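Rirna Uniform Reuse Project – progress report to the Dixit Fund
Reporting period ending November
Site: Enddale sorting room

1. Work completed

Intake of donated basketball uniforms continued at Enddale. Tops and shorts are logged on arrival, checked for seam and print damage, folded and bagged by size. The period closed with 60 sets logged, of which 40 are bagged and shelved. A further 16 are held for mending, mostly at the armhole piping. The remainder await sorting.

2. Pairing of tops and shorts

Shorts and jerseys are now laid out side by side on the padded grey surface before folding, so that colour and trim can be compared. 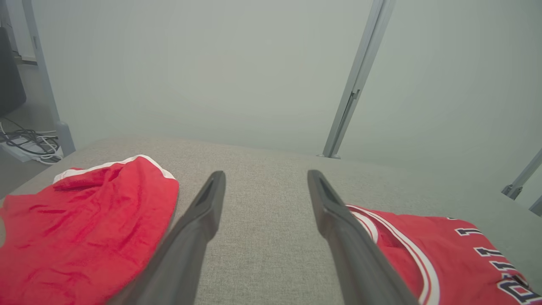 Grelitz asked whether pairing was worth the added handling, given that clubs often order tops alone. The project's position is that unpaired shorts are slow to place, and the step will be retained until the next review. Orders for tops only will be filled from the unpaired stock first.

3. Folding standard

The earlier practice of rolling jerseys was dropped in favour of a flat fold. The jersey is reduced to a roughly rectangular bundle – lettering is permitted to fall across a fold where the print is sound. Cracked prints are kept flat and interleaved with tissue.

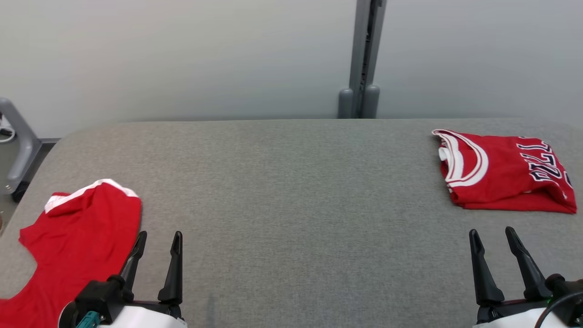
Could the bundles be made narrower, the Enddale shelving team wrote in reply to the draft standard, as the present width leaves dead space on the upper shelves. A narrower fold will be trialled on youth sizes only.

4. Inspection before folding

Each jersey is spread face up and smoothed from the collar outward. Checks cover the V-neck edging, the side panels and the cuffs, in that order.
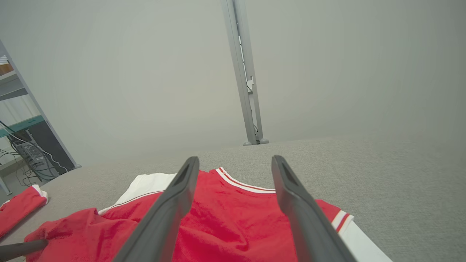
Trim wear is graded on a scale of one to three. Grade 3 items go to mending and are re-logged on return. White trim that has picked up red dye is recorded separately; no treatment has been settled on.

5. Variances

Tissue costs ran over the estimate. Bag costs were as budgeted. Mending is behind schedule and will carry into the next period. Thursday intake continues unchanged.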